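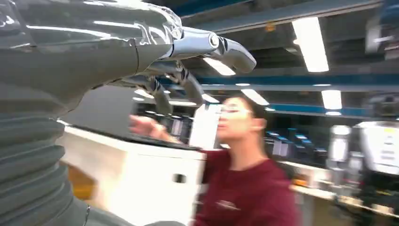 Flendon is giving away two cordless work light kits this December to readers of its trade newsletter, the company said. Each kit has one folding tripod light, two batteries and a wall charger. Entry is free and there is nothing to buy.

To enter, readers post a reply in the giveaway thread on the Flendon forum and answer one question: what job did you last have to finish in bad light? Replies can be as short as a sentence. A photo of the job is welcome but does not improve anyone's chances.

The thread closes at 8 p.m. on the last day of the month. Winners will be picked at random from the replies and contacted by forum message. They have 30 days to answer with a mailing address – after that the kit goes to another name from the same thread.

Corina Enache, who runs the forum for Flendon, said the question was chosen because it brings in answers from people who don't usually post.

"We get electricians and plumbers all year," she said. "Ask about bad light and you also hear from the person who rebuilt a stair in a crawl space with a flashlight in their teeth. I read every one of them."

The last Flendon drawing was for a set of hole saws. This is the first one with a power tool battery in the box, so the shipping rules are a little different. Kits can be sent by ground only, and they can't be delivered to a post office box. Readers who use one should have a street address ready.

The light in the kit is the smaller of the two Flendon sells. It stands on three legs, folds flat against its own handle and has a low, a medium and a high setting. The head tilts and can be taken off the stand and hung from a hook. It takes the same battery as the company's drill and impact driver, and anyone who already owns those can swap packs between them. The older slide-in packs with the green latch do not fit.

## Who can enter

Entrants must be 18 or older and have a forum account. New accounts are fine as long as the email address has been confirmed before the thread closes. One reply per person counts. People who post more than once won't be thrown out, but only the first reply goes into the drawing.

Employees of Flendon and of its distributor, Paulauskas, can't enter, and neither can people who live with them. Staff at independent stores that carry the brand may enter like anyone else.

Replies that only say "in" or "count me in" will not be counted this time. Enache said there were complaints after the last drawing from people who had taken the trouble to write a real answer.
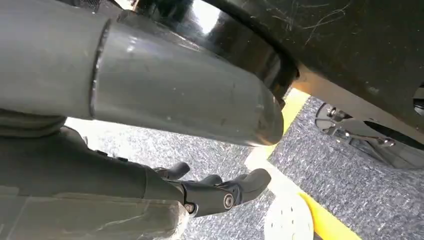 ## Pickup in Plukdale

Winners who live near Plukdale can skip the shipping and collect the kit at the Paulauskas counter on the ground floor. The counter opens at 8 a.m. and shuts for lunch at noon. Bring a photo ID and the forum message, either printed or on a phone. Someone else can pick up the kit if the winner replies to the message with that person's full name.

The same counter will take back worn-out tool batteries of any make through the end of the month. Tape over the contacts first. Swollen or leaking packs are not accepted there and should go to the county hazardous waste site.

## Also this month

Zutesow has moved its own holiday tool drawing to the spring. The company said entries already sent in remain valid and don't need to be sent again.

Flendon plans to post the names of the winners in the original thread, using forum names only. The thread will then be locked but left up for reading. Questions about the rules can be asked in the help section – please don't put them in the giveaway thread, where they would be treated as entries.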